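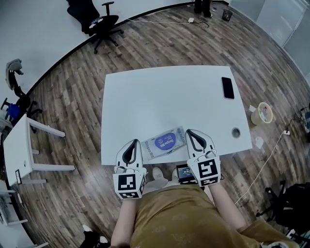 White table, both grippers, the blue-gray package between them.

21 Oct 2026

Spinel day. Started on the Matlala parcel at the polariscope. 16 stones, all sold to me as red spinel. 2 did not stay dark on rotation and blinked four times per turn, so they went to the refractometer. Both gave 1.762 to 1.770, birefringence 0.008. Corundum. The rest read 1.718 on a single edge, no movement.

Under the microscope at 45x the largest spinel shows octahedral negative crystals in a fingerprint pattern close to the girdle. No curved striae. Fluorescence red in long wave, weaker in short wave. I am calling it natural, but the heating question stays open until the photoluminescence spectrum is back from Nurnetti. Their queue is long and I do not expect it before December.

Contact liquid is getting low and the bottle has crystals on the neck. Cleaned the hemicylinder with acetone and lens tissue. There is a fine scratch along one side of it, so from now on I place stones on the left half only.

Þórarinn Bjarnason wrote again about the Zimside cushion. He wants the windowed pavilion recut. At the present angle it leaks badly through the center, and correcting it costs weight he will not like. Sent him the two options with estimated yields and no recommendation.

Scale recalibrated before closing. Zero drift within tolerance.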